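Handling Rules for the Two-Arm Bench: Questions We Keep Getting
Grolcombe shared lab, maintained by Jae-hoon Ryu

These rules cover kit handling with grippers. They are house rules. Provmont's guidance stops at the arm itself and says very little about what the arm picks up.

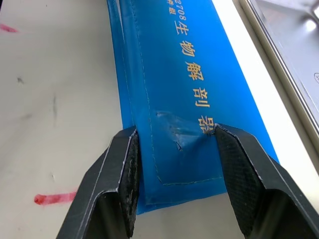
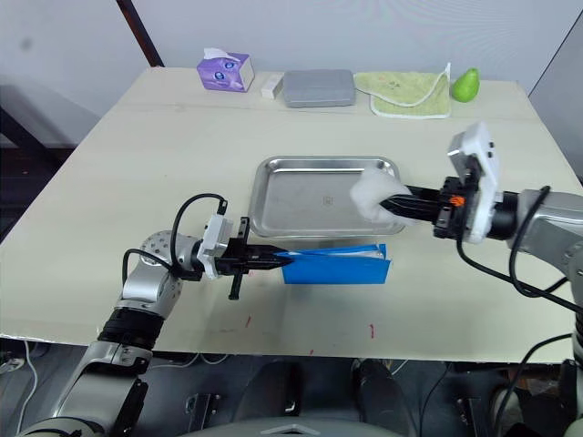 Does a blue dissecting kit pouch count as a sharp?

Yes, whatever is in it. We treat a closed pouch as loaded until a person has opened it and looked. "It felt light" has been offered as evidence. It isn't.

Where should the gripper take hold?

The written rule says the flat end. I have doubts about it. Vinyl creases under the pads wherever you grab it, and a crease tells you nothing about what is pressing back from inside. Keep the grip force at 25 percent or lower and check the pouch by hand every Friday.

Can both arms carry something at once?

Allowed, if only one of them has anything on the sharps list. Cotton in the other is fine.

Is the steel tray sterile?

No. Please stop writing "sterile" in the log. A clean tray on an open table is a clean tray.

Drorton sells a certified gripper pad. Should we buy it?

Certified for what? I asked in December and got a brochure. The pads cost 378 a pair, and I'd want to see a test on soft plastic first -- ours, preferably.

How many runs before a task is called safe?

The draft says 800. One bad grip in 49 would worry me more than a big total would comfort me. Log every drop, including the boring ones.

Who can waive a rule?

The person at the stop button, for that run only, in writing. The Nägeli checklist has a box for it -- ticking the box without a reason doesn't count.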